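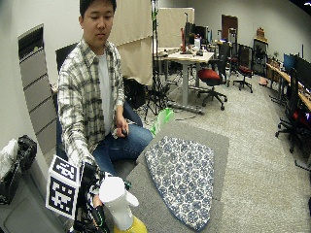 Open plaid flannel, white tee, jeans, spray bottle in hand.

OK it's flannel season again and I have OPINIONS, so mute me now if you only wear fleece. Thread!

I own seven flannel shirts. I wear two of them. The other five are what I'd like to talk you out of buying, because I spent real money on every single one and they all pilled up like an old hotel blanket.

First thing: turn the cuff inside out in the store. Good flannel is brushed on both sides, and you can feel it right away. The cheap stuff is fuzzy on the outside and slick as a bedsheet on the inside, and after a few washes it's slick on both.

Second: look at the side seams. If the plaid lines up where the front meets the back, somebody took a little care cutting it. If it doesn't, well, mine doesn't, and I still wear it, but I think about it every time I raise my arm.

My best one came from Lastora, the thrift place behind the bus station. Four dollars!! Missing one button, which I replaced with a green one, and now it's the only shirt I ever get compliments on.

Sizing. Go up one if you want it as a jacket layer, and then check the shoulders -- if the seam slides down to your bicep you went up too far (ask me about the brown one).
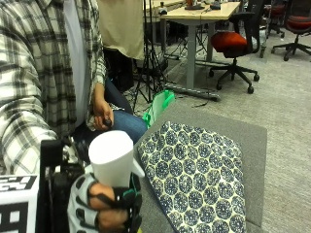 White-based plaid, plain white paper cup. The uniform.

Washing! Cold, inside out, buttons undone. I used to button everything up because my mom did, and I kept stretching the buttonholes.

Skip the fabric softener. I know, I know, it smells nice. It also leaves a coating, and the brushed side goes kind of waxy. Half a cup of white vinegar in the rinse does the job and no, you won't smell like a salad.

Hang to dry if you've got the room. I don't, so mine get low heat for a little while and then go over the shower rod. My roommates have stopped complaining. 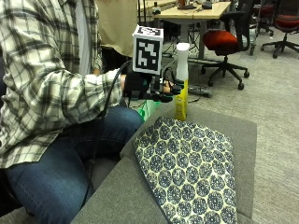 Light plaids vs. dark plaids: I was a dark plaid person for years. Then I got a cream one and it goes with literally all my jeans, so I've switched sides. Yes, the cuffs get grubby faster. A dab of dish soap and an old toothbrush before it goes in the wash.

Shoutout to Tapio Koivisto, who replied last time to tell me I should be shaving the pills off with a sweater comb and not a razor. Tapio, I have a small hole in my elbow that agrees with you.

Still looking for a heavyweight one in mustard and gray, men's medium, snaps instead of buttons. If you see one, DM me before you buy it yourself please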